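How to Recaulk the Joint Behind a Bathroom Sink

Posted in Small Repairs | Updated Aug 16, 2025

I love this job. It's cheap, it fits in a morning, and a clean white line where the sink meets the wall makes the whole bathroom look looked-after. I've done every sink in our house in Stutdale (and a couple in other people's houses, because once you can do this you start offering), and I still stand back and grin at the finished bead.

The steps below are for a sink or vanity top that sits straight against a wall, with tile, stone or a panel behind it.

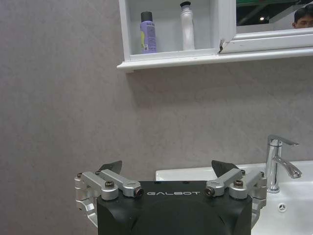
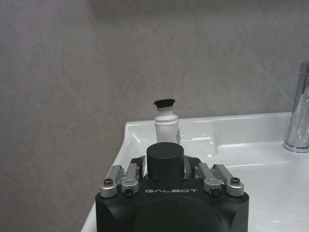 Second photo: a white sink top meeting a mottled gray wall in a straight line.

What you need

A tube of kitchen and bath silicone, 100% silicone if you can get it
A caulk gun, the kind with a thumb release
A plastic scraper and a sharp utility knife
Caulk remover gel (optional, but wonderful on old silicone)
Painter's tape
Rubbing alcohol and a pile of lint-free rags
Paper towels, more than you think
A silicone smoothing tool, or your own finger in a disposable glove

I use a Trondard gun I bought years ago at Trindent, the hardware store down the hill from us, and it has outlived three cheaper ones. My smoothing tool cost 89 cents from the bin by the register and it's the best thing in the box! If you only splurge on one item, though, make it the gun. A cheap one keeps oozing after you let go of the trigger, and you'll be chasing blobs all morning.

Picking a color

White on a white sink is the easy choice and it's what I usually do. If the wall is gray or beige, you can match the wall instead and the joint pretty much disappears. Clear sounds like the safe pick, but it shows every speck of dust trapped under it, and on a wide gap you can see right in. I've used it once. Never again.

Hold the color chart up in the bathroom itself with the lights on the way you normally have them. Store lighting makes every gray look blue.

Step 1. Clear the counter

Take everything off. Soap, toothbrush cup, the plant, all of it. Close the drain or stuff a rag in it so scraps of old caulk don't end up in the trap. Turn on the fan or open a window, especially if you'll be using gel or alcohol.

Step 2. Cut out the old bead

Run the utility knife along the top edge of the old caulk, where it touches the wall, and then along the bottom edge, where it touches the sink. Keep the blade flat and go slowly. You're slicing the caulk away from the surface, so there's no need to press hard, and a steel blade can leave dark marks on ceramic if you lean on it.

Now grab one end and pull. On a good day it comes up in one long, deeply satisfying strip. On a bad day it comes up in crumbs, and that's when the plastic scraper earns its keep. Get behind the faucet too! Everyone skips that bit, and it's exactly where water likes to sit.

If you're using remover gel, spread it on whatever is left, wait as long as the package says, and scrape again. Check the label first if your wall is natural stone. Some gels will stain it, and a test dab in a hidden corner is worth the wait.

Step 3. Clean, and then clean again

New silicone won't stick to old silicone, or to soap film, or to the faint greasiness that every bathroom has. Wipe the joint with alcohol on a rag, flip the rag, wipe again, and keep going until a fresh part of the rag comes away clean. Drag your fingertip along both surfaces. Any rubbery spot is leftover caulk, so go back and scrape it.

If you find black spots down in the gap, treat them with a bathroom mold cleaner, rinse, and let everything dry. Don't mix cleaners, and rinse one off fully before you reach for another.

Then leave it alone. I give the gap overnight to dry out, longer in a humid June, and I put a note on the mirror so the family brushes their teeth somewhere else.

Step 4. Tape both sides

Run one strip of painter's tape along the wall and another along the sink, leaving an even gap between them. That gap is going to be your bead, so take your time here. Press the inside edges down firmly with a thumbnail.

At rounded corners, use short pieces and overlap them a little. Long tape does not want to go around a curve and will pucker.

Step 5. Cut the nozzle small

Cut the tip at an angle, and cut it smaller than feels right. You can always take off more. Pierce the inner seal if your tube has one, load the gun, and squeeze a test line onto a paper towel until it flows evenly.

Step 6. Lay the bead

Start at the end that's hardest to reach. Hold the gun at a steady slant, squeeze gently, and move at a pace where the silicone just fills the gap. Try to do the whole back edge in one go — stopping and starting is where the lumps come from. If you do have to stop, hit the thumb release and wipe the nozzle before you carry on.

Around the back of the faucet you may not have room for the gun. I put a bit of silicone on the end of a craft stick and press it in. It looks awful for a minute and then smooths out beautifully.

Step 7. Smooth it and pull the tape

Work fast now! Draw the smoothing tool along the joint in one light pass, wiping off the extra as it builds up. A second pass is fine. By a fourth you're making it worse, so put the tool down.

Pull the tape right away, while the silicone is still soft, peeling it back at an angle away from the bead. If you see a small ridge left along the edge, one feather-light touch with a gloved finger takes care of it.

Step 8. Let it cure

Follow the time on the tube. Mine, a Catterall bath silicone, says 6 hours before it gets splashed, but I leave it a full day anyway. No wiping, no poking, no putting the soap back "just for a second."

If something goes wrong

Gaps or pinholes: wait until it has cured, cut out the bad section with clean square ends, and redo that part.

Bead peeling off the wall: there was probably old silicone or soap left underneath. Pull the whole run and go back to Step 3.

Bead splitting down the middle: the sink may be moving. Press down on the front edge, and if it rocks, fix the mounting first.

Leftover silicone in the tube: push a long screw into the nozzle, wrap it with tape, and use it up soon. The tub is next on my list.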